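4.2 The bed as a folding table

I went into this part of the study expecting to write about closets. I had a whole coding sheet for closets! But when I read back through the home visit notes, what people kept talking about was the bed, and by the second month I'd given up and started a new sheet just for that.

Almost everyone in our Monday group folds on a bed at least part of the time. Some own a perfectly good table and still don't use it. The reasons they gave me were pretty down to earth (it's soft, it's wide, the dresser is right there), and a few people said they like having to finish before they can go to sleep. I do this myself, so I may have nodded along more than an interviewer should.

What interested me more was how the piles get placed. In the Drusetti apartments, where bedrooms are small and the bed usually has a wall or a window close by, folded things tend to drift toward the head and the sides, and the middle stays open as the place where the next piece gets laid flat. I started calling this the working patch in my notes and the name stuck. Jeans seem to get their own stack early on, maybe because they hold a fold so well. Darker tops end up wherever there's room — often near the pillow end, or hanging a little over the side.

The bedspread matters too. A quilted or studded cover is nice to look at and a bit annoying to fold on, and several people told me they smooth the garment against their own leg first. Others pull the cover off entirely, which I'd count as a separate setup (see 4.4). Figure 3 has the cover left on, with jeans in more than one spot and the roses still showing in between. 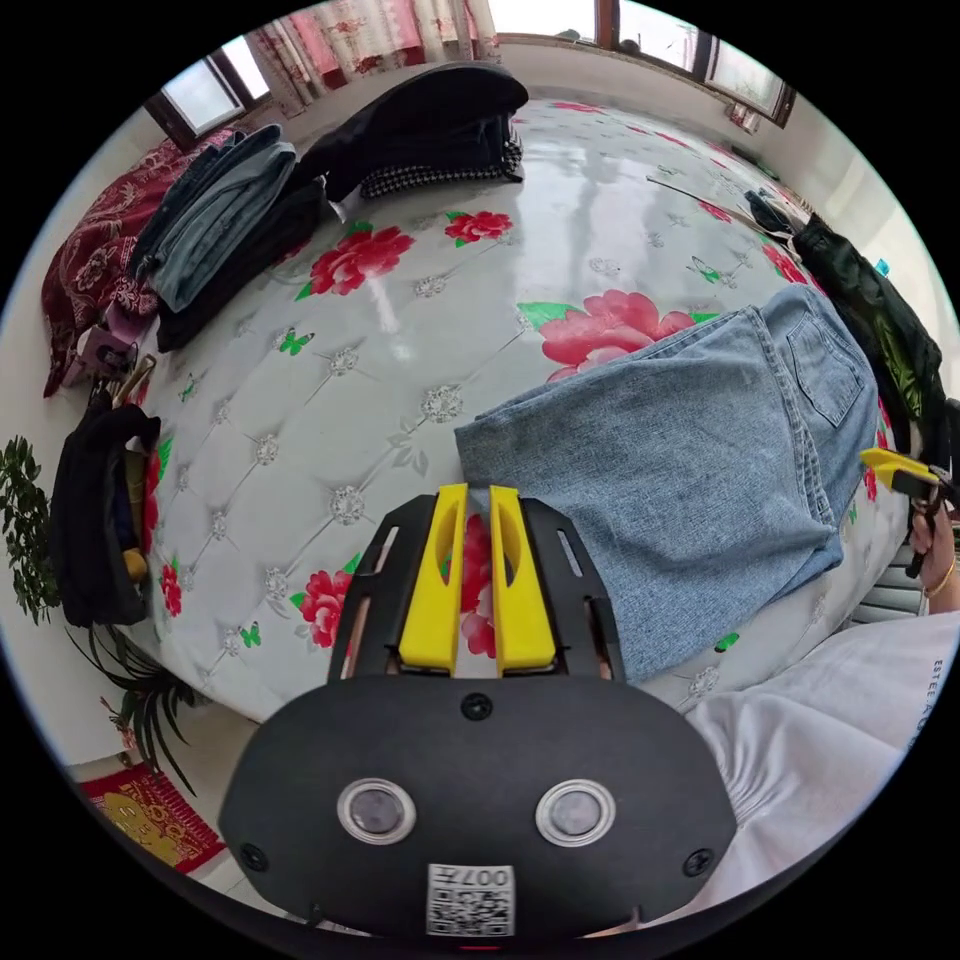 Figure 3. Folded clothes on a quilted, rose-printed bedspread.

Jonatan Hellström objected to my working patch when I read him a draft of this section, and told me that on his bed the open space moves: he starts at the foot, fills it up, and then shuffles backward until he's folding on the last corner left. I went back to the notes after that and found two more people describing pretty much the same thing, so I now code the patch as fixed or moving. The moving kind seems to go with bigger loads, though with a group this size I wouldn't lean on that very hard.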